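Home Play Corners Papers & Floors Blocks & Bins Repairs About Visit Contact

About Tresano

Tresano makes and outfits play corners: the walls, the floor, the bins, the blocks, and the seat for whichever stuffed animal has to be there or nobody will play. We sell to families, to preschools, to a couple of dentists, and to one very nice car repair shop that wanted its waiting area to be less gray. We love this work and we'll talk about it for as long as you let us, so get comfortable.

How we got started

Damián Maldonado was hanging wallpaper for a living when his daughter began sorting things. Buttons first, then dried beans, then the contents of her grandmother's sewing drawer, by color, on the landing, every afternoon. He had a lot of roll ends in the van (anybody who hangs paper has a lot of roll ends in the van) and one evening he papered the inside of a big shipping box for her, cut down the front, and put two mixing bowls at the back. She moved in. She ate her snacks in there! Her cousins wanted one, then the cousins' neighbor, and by the end of that year Damián was making them in the garage on Saturdays and most of the other days too.

The boxes got better. They got a frame, so the walls would stand up to being leaned on, and then a floor you could wipe, and then proper bins, which took far longer to get right than anyone expected. Tresano moved out of the garage and into the old Quezada print shop, and we've been in the building ever since. The Quezada name is still painted over the loading door. We like it and we're leaving it up, even though it means a fair number of people drive past us the first time.

There are 13 of us now. Damián still hangs paper. He does the display corners himself and he's particular about his seams, and if you come in while he's matching a stripe you may have to wait for your hello.

What a play corner is

A play corner is a small enclosed place with a back and sides and an open front. A child can see all of it at once, and everything in it can be put away inside it. We make them in tabletop and floor sizes. The tabletop size goes to a lot of preschools, where two children can stand side by side and work on the same thing, and the floor size mostly goes to homes.

You pick your walls, you pick your floor, and you pick your containers and your blocks. That's the whole order form, and people spend ages on it. We've had couples come in for twenty minutes and stay until we were sweeping around them.

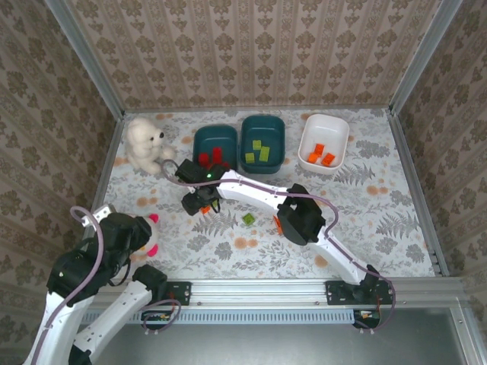
Pattern is where we disagree with a lot of the toy world, and it's the part of the job we enjoy the most. Plain white walls are easy to find, and if you want them we'll make them for you and they'll look great, but our own hearts are with a busy, grown-up wallpaper and a floor that has something growing on it. Beige paper with brown damask running up it in vertical stripes is the sort of thing you'd expect in a great-aunt's dining room, and look how well it gets along with gray fern leaves and those round peach-orange blossoms! Against all of that a solid red block or a yellow-green one reads as loud and clear as a bell, and so does the one green block lying out on the floor by itself. Dark teal bins are good company for warm colors like red. The orange blocks get the white bowl, and we'd happily argue with anybody about that pairing, because we think orange on white is one of the most cheerful sights there is.

Our two lines

Jistari is our wall line. Damasks, stripes, little trellises, a chevron we nearly dropped and then couldn't. We draw some of these ourselves and others come from old sample books that were left behind in the print shop, recolored so they sit well next to bright toys. The brown-on-beige papers are the ones we get the most letters about. Some of the letters are complaints! One customer told us hers looked like a hotel lobby, and then ordered a second one for her sister.

Lastell is our floor line, all wipeable, all leafy or flowery in one way or another. A Lastell floor has to pass a test we're proud of: we drop blocks of every color we sell onto it, step back to the door, and see which ones we lose. If a block disappears into the print, the print goes back to the drawing table. Pale backgrounds do well. So do soft grays. We once had a gorgeous dark green floor with ivy all over it, and we lost so many green blocks on it that it's now the mat under our coffee maker.

As of this spring we have 159 wall and floor combinations that we're willing to put our name on. You're welcome to ask for one that isn't on the list. We'll make you a small sample first and tell you what we think, and then it's your corner and you should have what you like.

About the bins

We talk about bins a lot for people who started out in wallpaper. What we learned is that children will put things away with real joy if the container is right, and will walk off in the middle if it's wrong. Too deep and they can't see what's already in there. Too light and it scoots away when a block lands in it. We like a square bin with straight sides, low enough for a short arm to reach over the front edge, and we like having a pair of the same bin beside one container that's different in shape and color. That odd one out does something wonderful. Children give it a job right away. It's the special one, or the hospital, or the soup.

We don't print color labels on anything. A lot of teachers have asked us to, and we do understand why, but we've watched plenty of four-year-olds decide that red lives on the left this week and in the middle next week, and then explain the new system to a friend in great detail. We'd be sorry to take that away from them. If you need labels for your classroom, plain tape and a marker work fine and peel off clean.

Blocks are sold by the color, so you can get more of whatever goes missing. (It's usually orange. We have no theory.)

Bears, rabbits and other residents

Every corner needs somebody sitting in it. We don't make stuffed animals and we have no plans to, but we do leave room for them, and when we set up a corner for a customer we always ask who's moving in. A white bear looks terrific against a patterned wall, and a back corner is a good seat for a bear, close to a bin and out of the way of elbows. The ones with a flat bottom stay up best. If yours tips over, bring it along to the shop and we'll see what can be done with a small bag of rice.

Some families use the animal as the foreman. The bear needs the blocks back before supper, the bear would like to see the red ones together, the bear is worried about the one on the floor. It works on adults as well.

Who we work with

We've built over 600 corners so far. Plenty of them have come back to see us, and that makes us so happy, since it means they were used hard and somebody wanted them fixed instead of tossed. Repairs are a regular part of the week here. Walls can be repapered in the same Jistari pattern or a new one, floors can be swapped, and a frame will generally go on to the next child with nothing more than a cleaning and a couple of fresh screws.

Schools get the same corners that families do. We'll come out and set up the first one with your staff if you're within driving distance, and if you're farther away we'll do it over the phone with a lot of waving that you can't see. Please measure your table before you call. Then measure it again, the short side especially, and tell us if there's a lip or a rail along the edge.

A few things people ask about us

Yes, you can bring your own wallpaper. Leftovers from a bedroom or a hallway are lovely to work with, and a surprising number of our favorite corners were made that way. A single full roll is plenty for the tabletop size. Vinyl is fine. Very thick flocked paper is a struggle around the corners, though Damián will try it if you ask nicely, and he'll grumble, and it'll come out beautifully.

Yes, children can come to the showroom. There's a floor-size corner set up just inside the door and we'd love for it to be played with. Shoes off if you can manage it.

No, we don't do full-size rooms. We've been asked often enough that we once tried it, on a closet under some stairs, and it was a delight and it took us most of June.

Come by

The showroom is at the front of the Quezada building, with the workshop straight behind it, and if the middle door is open you can walk through and see papers being cut. Parking is around the side. Sample cards for Jistari and Lastell are free, and you can take as many as you'd like home to lay on your own floor in your own light. Try them in the evening too. The browns warm up a lot under a lamp.

If you already have a Tresano corner, send us a picture of it in use, mess and all. We pin them up over the cutting table.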